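29 October 2023

# Shared workshop at Pitden sets its robot arm to serving cakes

Members of the Pitden shared workshop have spent the past few weeks teaching a robot arm to pick up small cakes and put them on plates, and they hope to have it ready for the workshop's next open evening.

The project goes by the name of Thevar. It began in August, when a group of members who usually meet to mend household appliances decided they wanted a longer job to work on together. Several ideas were put forward, among them a machine for sorting screws and a moving arm for the workshop's telescope mount. The cake server won the vote, partly on the grounds that visitors of any age would understand what it was meant to do.

Work takes place at the Pitden unit on two evenings a week, after the woodworking benches have closed. The arm is bolted down beside a white table, and the group has kept that table for the project so that nothing has to be set up again from one session to the next. Before that, the arm shared a bench with the sewing machines and had to be moved each time, which meant repeating the whole alignment.

The task sounds simple. The arm reaches down, closes its two fingers on a cake, lifts it, carries it over a plate and lets go. Each of those steps has taken several evenings to get right, and the group says the grip has been the hardest part by a long way. A wooden block, which was used for the first trials, does not mind how firmly it is held. A cake does. Too much force leaves dents in the sides or breaks the bottom away, and too little lets the cake slip as soon as the arm starts to travel.

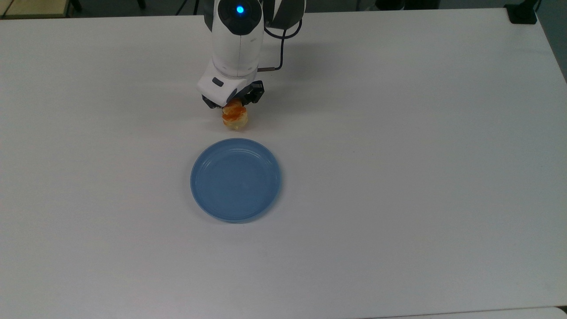 *The Thevar arm holding a small cake near its plate at the Pitden workshop.*

Members have written their own control program, which runs on an old desktop computer that was already in the workshop. The settings for each kind of cake are kept in a plain text file, so that somebody with no experience of programming can open it and change a number. The file records how wide the fingers should open, how far they should close and how fast the arm may move while it is carrying something. There is a separate entry for the height at which the cake is released. The group has lowered this figure several times, as cakes dropped from too high tended to land on their sides.

The first version of the program moved the arm in straight lines between fixed points. It worked with the wooden block but was jerky at the corners, and the group replaced it in the second month with one that slows down at the start and end of each movement. A full cycle now takes 47 seconds. Members say they could make it quicker, but the present speed gives people time to see what is going on, and there is no great hurry over a cake.

In the most recent long trial the group ran 100 cycles over two evenings with the same settings throughout. The arm put the cake on the plate, upright and in one piece, 77 times. Most of the failures came from cakes that were a little narrower than the rest, so that the fingers closed without getting a proper hold. Others broke during the lift. On a few runs the cake reached the plate safely but stuck to one finger and was pulled over when the gripper opened.

That last fault has been the subject of a good deal of discussion on the workshop's message board. One suggestion is to open the fingers more slowly. Another is to line them with a thin strip of baking paper, changed before every session. The group intends to try both, one at a time, and to post the results. A third suggestion, to use drier cakes, was turned down.

The baking is shared out by rota. The early batches varied a great deal in size, and since then everyone has used the same tin and the same recipe. Cakes used in trials are not eaten, as the gripper has not been made suitable for handling food. This will need to be put right before the open evening, and the group is looking at removable covers for the fingers that can be washed between uses. Until then, cakes for the members themselves are kept in a tin on the other side of the room.

Plates have caused fewer problems. The workshop tried paper ones at first, but they slid about when touched. The group has since gone over to heavier plates with a raised rim. The position of the plate is still fixed, and someone has to set it down in the right place by hand before each run. A member has offered to fit a small camera over the table so that the program can find the plate for itself, but this has been left until the gripping is more dependable.

A smaller workshop at Bisum has been following the project and plans to build a simpler server of its own, using a sliding rail in place of an arm. The two groups have agreed to share their notes, and members from Bisum have already visited Pitden once to watch a trial. A club in Gutach has also asked for a copy of the settings file, which the Pitden group has sent along with a warning that the figures will only suit cakes from the same tin.

Safety has been dealt with in an ordinary way. The arm is run at reduced speed whenever people are near the table, and one person stands by the power switch during every cycle. Nobody reaches across while it is moving. For the open evening, a low barrier will be put round the table and visitors will be asked to stay behind it, with finished plates passed over by a member.

The group has seven regular members at present and would welcome more. No knowledge of robots is needed, and the jobs waiting to be done include building the barrier, making the finger covers and writing a clear set of instructions for whoever is on duty. There is also a need for someone to tidy the cables, which have been moved so often that few of them are still labelled correctly.

Anyone who would like to take part can put their name on the sheet by the workshop door or leave a message on the board. Newcomers should come to the start of a session, when the day's tests are planned and the baking rota is filled in. The date of the open evening will be announced once the finger covers have been made and tried out.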